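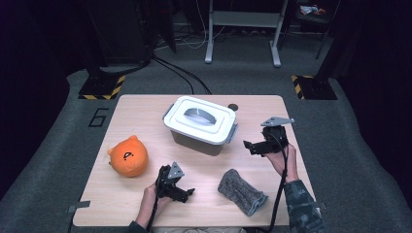 **Ticket:** right gripper lags behind left in hand-held demos
**Project:** Vokau
**Opened by:** me (Horácio Bettencourt)
**Date:** 2019-05-25
**Status:** open, workaround in place

Okay, so I finally have enough to write this one up properly. Short version: when we train on the hand-held gripper demos, the policy does fine on anything one-handed and falls apart on anything where both hands have to agree. Think holding the tub still with the left and popping a latch with the right. The right arm shows up late, every time, and then it sort of hovers like it's waiting for permission.

I spent way too long blaming the model for this. Garcia (our training branch) had just picked up the new action chunking code, so of course that was my first suspect. I rolled it back, retrained overnight, same thing! Tried a shorter chunk, same thing again but jerkier.

**What I checked after that**

- Calibration on both grippers. Redid it from scratch, no change.
- Jaw width readings. Both open and close to the same values, so that's fine.
- Swapped the cables left to right. The lag stayed on the right-hand stream. That ruled out the cable, and it's also what made me stop looking at hardware and go look at the logger.

**What I found**

The two gripper streams get stamped at different points in the recorder. Left gets its timestamp when the packet comes in. Right gets it after the pose filter runs. I plotted jaw closing on both sides for a bunch of clips where I clapped the grippers shut together on purpose, and the right side trailed by 93 ms pretty consistently. One clip hit 172 ms, but that was while the disk was busy copying, so I'm treating it as a separate headache.

93 ms doesn't sound like much, but for a grab-and-hold on something squishy it's plenty. In the knitted sleeve clips the left jaws are already pulling before the right ones have closed, as far as the data is concerned. The policy learned that faithfully, poor thing.

**Workaround**

I wrote a little script that shifts the right stream back by a per-session offset, which you get from the clap at the start of the session. Ran it over the July set from last year first (262 demos), because that's the one everybody keeps comparing against. 69 of those had no usable clap, so I dropped them for now. If somebody has a clever way to line those up from the head camera I'd love to hear it.

Retrained on what was left, same seed and same settings as the old baseline. The two-handed latch task went from failing most of the time to working most of the time, and the hovering is just gone. One-handed plush pick and place looks the same as before, so I don't think the shift broke anything. I want more trials before I put a real success rate in the paper draft, so please don't quote me yet!

**Still to do**

1. Fix the stamping in the recorder itself. Both streams should get stamped on arrival, before any filtering. Patch is on the Jelbridge branch, needs a review.
2. Make the clap mandatory at the start of every session. Grippers fully open, hold still a second, snap both shut, three times.
3. Check whether the Grurnach data has the same problem. It used an older recorder and I can't tell from the code which side got filtered.
4. Find out what the disk copy is doing to the timing. Will open a separate ticket.

If you're recording before the patch lands, go ahead, just do the clap and leave the raw files alone. The script needs the original stamps, and if you run it twice it'll happily shift everything twice (ask me how I know). I'll add a check for that tonight.

Leaving this open until item 1 is merged.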